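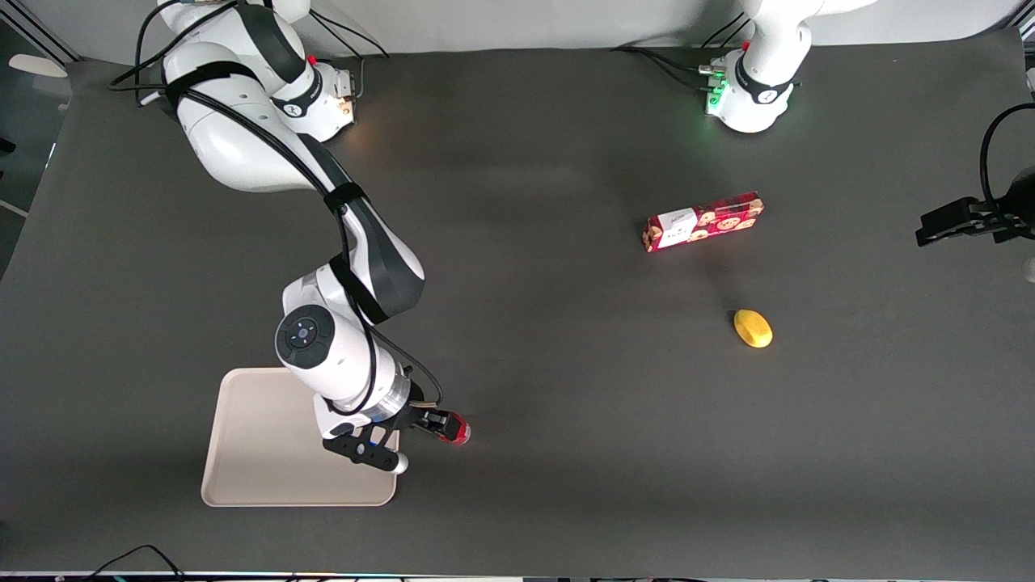 July 10, 2026 – snack table, Wotville room

Great morning on the table layout! The dark gray top is a joy to work on, and the red things really pop against it. Darnell Nguyen-Tran wants the snack box on the plan too, so I've added it.

Tray: pale plastic, rounded corners, raised lip. I love this one.

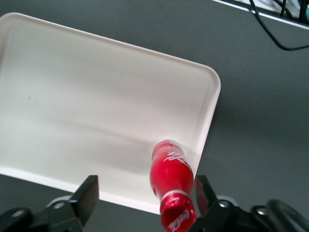 I'd keep the Coca-Cola bottle lying down for the next layout as well – the script is so easy to spot on that glossy red.

To do:
- ask Rostyslav Stasiv for shelf 20
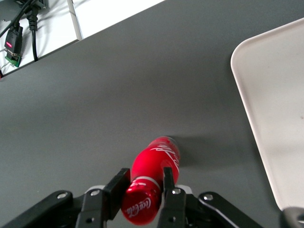

- label the drinks crate 438

We use cookies to improve your visit. Accept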